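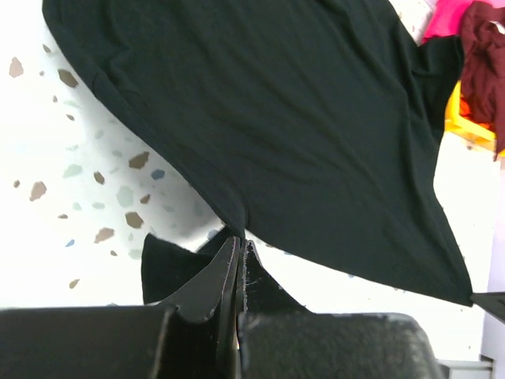 Home & Household > Laundry and Ironing

Thread: Black t-shirts, creases and fluff

Started by marrowfat, Feb 2, 2024
Replies: 12

marrowfat wrote:
I've got a drawer full of plain black t-shirts, the thin jersey sort with short sleeves, and I'm trying to get into better habits with them. The one in my picture shows both of my complaints. There are soft creases going across the middle on the diagonal, and there's a small greyish patch that is either lint or the surface getting scuffed. I can't tell which.

I wear one to work most days under an overshirt, so they get washed a lot. At the moment they go in at 40 with everything dark, then on the airer in the spare room, then folded in half, in half again and into the drawer in a stack. By the time I get to the bottom one it looks like I slept in it.

Questions really are:

1. Is there a way of folding that doesn't put creases across the front?
2. Is it worth ironing jersey at all?
3. What do you do about the grey fuzzy bits?

I don't want to buy a lot of gadgets. I have an ordinary iron and a board with a wonky leg.

tealcosy replied:
Hang them. I gave up folding t-shirts when we moved and had more rail than drawers. Shake, hanger, done.

underthestairs replied:
I'd disagree with hanging for thin jersey. It goes at the shoulders. You get those little bumps where the hanger ends poke out, and the hem drops over time, more at the sides than the middle. Heavier cotton is fine on a hanger. For the thin ones I'd fold every time.

How I do it: shirt face down on the bed, smooth it out with the flat of your hand from the middle towards the edges. Fold one side in to about the middle of the shoulder, sleeve folded back on itself. Same with the other side so you've got a long rectangle. Then fold up from the hem in thirds. Stand them up in the drawer in a row, not in a pile. The weight of the pile is what sets the creases.

tealcosy replied:
Only if you use thin wire hangers. Wide ones don't do that. Mine have been hanging for years.

underthestairs replied:
Mine were on wide ones. I still had bumps. Might depend on the shirt.

pegbag_207 replied:
Most of the creasing will be happening before you get anywhere near the drawer. What spin are you using? If it's on the fastest spin and then sits in the drum until you remember it, jersey dries in whatever shape it was screwed up in. Drop the spin down and take them out as soon as it stops. Hold by the shoulders, two or three good shakes, then by the hem and shake again.

Don't hold them by one bit in the middle. That pulls everything towards the pinch and you get creases running off it in all directions. Two hands, one on each shoulder seam.

marrowfat replied:
I am guilty of leaving them in the drum. Spin is whatever the machine does on its normal cotton setting, I've never changed it. I'll have a look.

I do have some hanging space but it's mostly coats.

greyskirting replied:
On the fuzz. Lint and pilling are two different things and you sort them out differently.

Press a bit of sticky tape on it and lift. If the grey comes away on the tape it's lint, and it has come off something else in the wash, usually towels or a fleece. If it stays put and feels slightly rough under your finger then it's the cotton itself rubbing up. That happens where a bag strap goes, or a seat belt, or round the stomach where you lean on a desk or worktop.

Lint: tape or a roller, and stop washing them with towels.
Rubbing: you can take the worst off with a fabric shaver but go very gently on thin jersey, I've put a hole in one. After that, wash inside out.

doubleduvet replied:
Seconding inside out. I turn all dark things inside out as they go into the basket, so it's already done by wash day. It makes more difference than any special liquid I've tried, and I have tried a few. I used Ploris dark wash for most of a year and went back to the ordinary stuff. Could not see any difference in the black.

pegbag_207 replied:
I get on all right with Ploris. The black has stayed black on mine. Agree it does nothing for bobbles though.

doubleduvet replied:
Fair enough. Could be our water, it's very hard here.

marrowfat replied:
Did the tape test on the patch. Some grey came off and some didn't, so I seem to have both. Towels have been going in with the darks, so that's going to stop.

Nobody has said anything about ironing yet. Yes or no for jersey?

lintelandsill replied:
Yes, but inside out and on a medium setting with steam. Press down and lift, don't push the iron along. If you push it you stretch the jersey and you end up with a wavy hem. A hot iron on the outside of black cotton also gives you shiny marks, mostly on the seams, and they don't wash out.

Do the sleeves first, then the back, then the front. Leave it flat for a few minutes before you fold it. If you fold it while it's warm you've ironed the fold in.

tealcosy replied:
Life is too short to iron a t-shirt that goes under another shirt.

lintelandsill replied:
The question was whether it's worth doing and how. If it's under something then fine, leave it. I wear mine on their own and I'd notice.

coldtap replied:
Halfway option: hang the shirt in the bathroom while somebody has a shower, then smooth it down with your hands. Takes out light creases. It won't touch a proper fold line that has been in the drawer for a month.

On drying, I'd move away from draping them over the rails of the airer. You get a line straight across the chest where the rail was. I dry t-shirts on hangers on the end of the airer and then fold them once they're dry. They aren't on the hanger long enough to get the shoulder bumps. That might suit both sides of the argument higher up.

underthestairs replied:
I can live with that. Make sure the neck isn't being stretched when you put the hanger in, go in from the bottom.

tealcosy replied:
So hang them, as I said.

pegbag_207 replied:
If you have to use the rail, put the line under the arms and have the top half over one side. The mark ends up lower on the sleeve and less on the chest. We've got a Skurau airer with fatter rails and it leaves less of a line than the old one did, but I wouldn't buy one specially.

greyskirting replied:
Another cause of creases is a stuffed drawer. How many shirts are in there? If you have to press down to shut it then no fold is going to save you.

marrowfat replied:
You do have to press down a bit. I counted and there are 15, and I wear the same 8 over and over. The rest are older ones gone slightly brown at the seams.

doubleduvet replied:
Then the older ones can go somewhere else. Decorating, gardening, cleaning rags. Black jersey is very good for polishing shoes, and it doesn't show the polish. Cut the seams off first.

lintelandsill replied:
Not for windows though, if there's any fluff on them you'll be picking it off the glass all afternoon.

quarterturn replied:
You could dye the brown ones. I did a batch in July using a machine dye and they came up well. The stitching usually stays the old colour as it tends to be polyester. Run an empty hot wash afterwards, or put an old dark towel through, before anything pale goes in.

greyskirting replied:
An old towel will put the lint straight back in the drum. Just do the empty wash.

quarterturn replied:
Good point, hadn't thought of that.

marrowfat replied:
Thanks all. I've had a go at most of it and will put down what I did in case it's of use to someone else.

Turned the spin down two settings. Washed only the black shirts and some dark socks, inside out, no towels. Took them out straight away and shook them by the shoulders. Dried them on hangers on the end of the airer as coldtap said. They came out a lot flatter than usual and I didn't iron any.

Older ones have gone in a bag in the cupboard under the sink. The others are folded into thirds and stood up in a row, and the drawer shuts without pushing. There's room at one side now, so the row leans over and the end shirt flops about. I've put a shoebox in to hold it up.

Went over the patch with tape a second time and it's better but still a bit grey. I haven't got a shaver and I'm not sure I trust myself with one.

greyskirting replied:
Leave it at tape, then. If it bothers you, a dry kitchen sponge, the soft side, rubbed one way only will lift a bit more. Try it on the inside of the hem first.

underthestairs replied:
For the floppy end one, a bookend does the same job as the shoebox and takes up less room. Ours is a metal one from Tanguy.

pegbag_207 replied:
Lower spin means they'll take longer to dry, so leave some space between the hangers. And crack the window open if that spare room gets damp.

marrowfat replied:
It does a bit. Will do. Next question will probably be about the socks.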